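About Gomum

Home
About us
Courses
Repairs
Find us
Contact

Gomum is a chair repair workshop and school in Prirnton. We re-cane, re-rush and re-cover chairs for households, churches, cafes and village halls, and we teach other people to do the same. The workshop is at the bottom of the old maltings yard, through the green gate and past the bike racks.

We started as a repair business. The teaching came later, when customers kept asking if they could stay and watch their own chair being done. At first we said yes and found them a stool. Then we put on a weekend course, and it filled up, and we have run courses ever since.

What we do

Most of our work is seats. We do six-way cane in all the usual gauges, close cane, pre-woven sheet cane, rush, seagrass and Danish cord. We also do drop-in seats and simple sprung seats with traditional fillings. We reglue loose joints before we start on any seat, as new cane on a wobbly frame will not last. The charge for this is on the quote as a separate line so you can see what it comes to.

We do not strip and repaint furniture, and we do not take on sofas. For sofas we usually send people to Tuhumury, where there is a good upholstery firm with a bigger door than ours.

Rush is seasonal. English rush is cut in summer and has to dry before we can use it, so if you want it in place of imported rush please ask early. Orders for English rush close at the end of November, or sooner if the bolts run out.
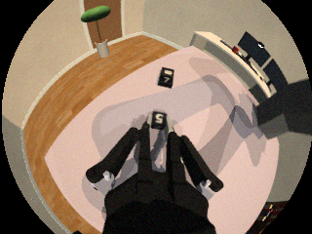
One customer wrote to us that she had been quoted more for a single dining chair elsewhere than we charged for a pair, but that she would have liked to be told at the start how long the wait was. She was right about the wait. We now give a date with every quote and ring you if it slips.

Courses

Our main course is the two-day cane seat. You bring your own chair, and we check it over from photographs beforehand to make sure it is a sensible size to finish in the time. Bedroom chairs with a plain square or slightly tapered seat are best. Bergere panels are too large for a weekend, and chairs with curved backs are better left until you have done a flat seat.

Classes are kept to four people. All tools are lent to you, and cane, pegs and tea are included. Lunch is not, but the bakery in the yard does rolls until two.

The rush course follows the same pattern, except that rush has to be damped the night before and the floor gets wet. Wear shoes you do not mind about.

For people who want to go further there is the Sosent course, which runs for nine weeks, one evening a week. It is named after the lane where we had our first workshop. It covers cane and rush, and ends with a chair of your own choice - within reason. Several of our regular repairers came to us through it.

Materials

We sell small amounts of cane, beading and cord over the counter. Cane is sold by the hank and we will split one if you only need a little. We do not post rush, as it gets crushed.

Bringing us a chair

Please get in touch before you set out. The yard is narrow and there is nowhere to leave a car for long. If you cannot get to us, we collect within Prirnton and from Tuhumury once a month, and there is no charge for collection on orders over £70.

Take off any loose cushions and keep them at home. Do not cut out the old seat, even if it is hanging down, because we use it to match the pattern and gauge.

Chairs can be left with us for a month after they are finished. After that we start to trip over them and will ring you again.

Page last updated July 19, 2025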